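Where is the date on a bottle of red drink?

gikside2307
Sorting the pantry and I can't find a best-by date on a plastic bottle of red drink. The label only has a small square mark. Where else do they print it?

Gil
Look at the flat top of the cap. It's often one line of dark print, and it smudges easily - try a lamp from the side.

Nallthorpe
Just toss it.

sollcombe_30
Gil is right, check the cap first. Mine has the print up there but it's hard to read.

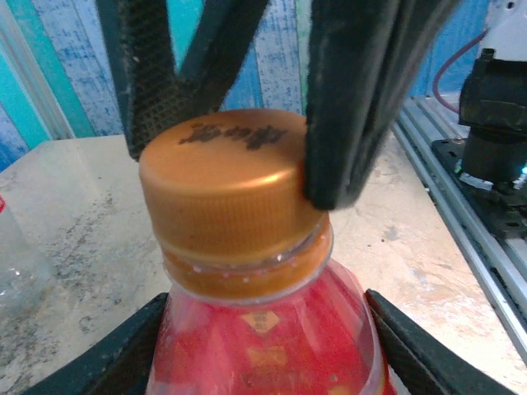
Orange cap, dark print on top

If you can't read it, try the neck or shoulder of the bottle.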